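I bought the Bremico blackout blind for the attic room in July, when the sun was waking us at five. It cost 431 with fitting from the Vendenbridge shop.

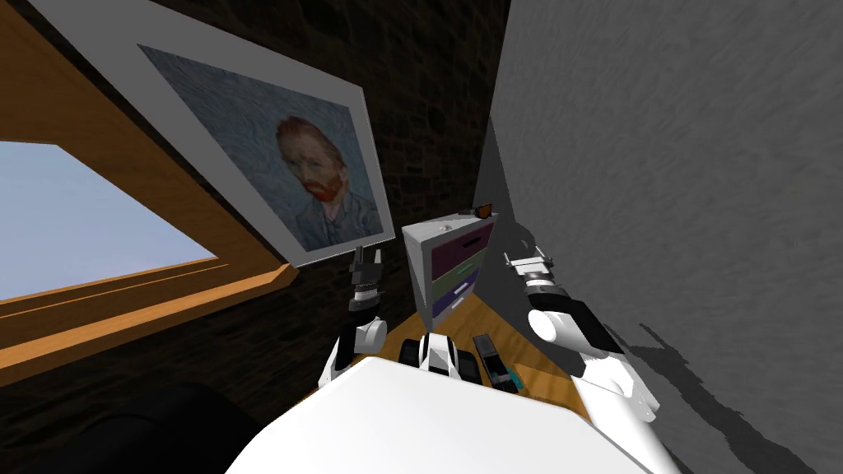
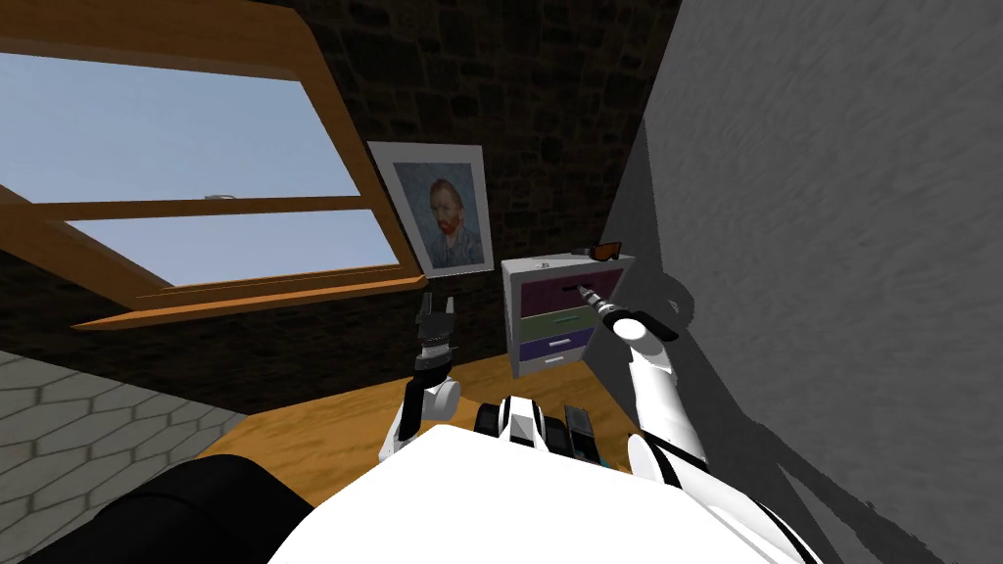 A wooden window frame and its sill.

The fabric is good and lets in no light once the side channels are on. Fitting took 2 hours – longer than the leaflet says. The pull bar feels thin and sticks in damp weather. I looked at the Dorarmont one too, but it only comes in grey. 7 out of 10.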